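Section 4: Laying the felt pad and serving from it

The Filtberg pad is a soft square of gray felt that goes between a hard tabletop and your plates. It quiets the table, keeps dishes from sliding, and protects a white or painted surface from ring marks. This section covers laying the pad for the first time, setting a pastry plate on it, and clearing up afterward. For care of the tabletop itself, see Section 6.

4.1 Before you start

Let the pad rest flat for 2 hours after you take it out of the sleeve. It ships rolled and the corners will lift at first. If a corner is still lifting after that, turn the pad over and place a few books on the corner overnight.

Wipe the table with a damp cloth and dry it. Crumbs left under the felt will press into the underside and can scratch a glossy finish.

Check the size of your table against the pad. The 84 cm square fits the Elow table and most other small rectangular tables. On a narrow table the front edge may hang over a little. A small overhang is fine for light use, but do not set anything on the part that has no table under it.

4.2 Laying the pad

1. Hold the pad by two corners and lower the far edge first.
2. Line up the far edge with the back of the table. Leave a narrow strip of tabletop showing behind it.
3. Lower the rest of the pad toward you. Do not drag it.
4. Center it from left to right by eye. The strips on either side should look about the same.
5. Smooth the felt from the middle outward with a flat hand. Do not pull on the padded edges.

Note: The speckled color is part of the felt and varies from one pad to the next. Areas that get strong light may look paler than the rest. Turn the pad a quarter turn every March if it stays near a window.

4.3 Setting a plate and a pastry

Use a plate with a flat base. Plates with a narrow foot sink into the felt and can tip when something is set down on the rim. The round Tkachenko plate with the low rim works well and is the one we use for the steps below.

1. Place the plate on the pad, well in from the edges. Slightly to the right of center leaves room on the left.
2. Press down lightly on the rim at two opposite points. If the plate rocks, move it to a flatter spot.
3. Pick up the croissant by the thick middle part, with one side of your grip over the top and the other underneath. The tips are thin and break off easily.
4. Keep your grip light. A baked crust will crack before it feels as if you are pressing hard.
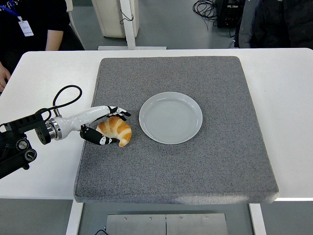

5. Lift straight up until the croissant clears the felt, then move it across and lower it to the center of the plate.
6. Let go from the underside first - a sticky glaze can pull the pastry back off the plate.

Caution: Do not leave glazed or buttered pastry directly on the felt. Butter soaks in quickly and leaves a dark spot. The pad is not meant to be used as a plate.

Caution: The pad is not a trivet. Do not place hot pans or baking sheets on it.

4.4 Clearing up

1. Lift the plate off before you brush the pad.
2. Brush crumbs toward one side with a soft, dry brush - the Neltadska table brush or any clothes brush will do.
3. Blot grease with a paper towel. Do not rub.
4. Air the pad flat. Do not machine wash it or hang it by a corner.

Replacement pads are listed under part number 508.

Text by Melaniia Moroz. Section last revised 10/19/24.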